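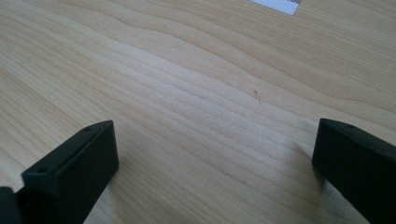 27 January 2019

Well, I've gone and done it! After 11 years of covering high school hoops for the Stiston paper, I'm moving over to the Bekeck radio station, where I'll be calling games live (yes, with this voice) starting with the girls' doubleheader against Saludo.

I got into this sideways. I was a backup shortstop in college, hit maybe two balls hard my whole senior year, and the coach kindly suggested I keep the scorebook. I liked it so much I talked my way into an unpaid spot on the sports desk, and I've been eating gym popcorn for dinner ever since.

The station is giving me 16 games this season, plus a Mukik tournament that runs 3 days and will probably finish off my throat. I did a tryout broadcast back in November and called the wrong team's name for most of the first quarter, so please be nice.

My last column runs in the next issue. Tip-off for the first broadcast is at six, and the pregame show starts a half hour before that.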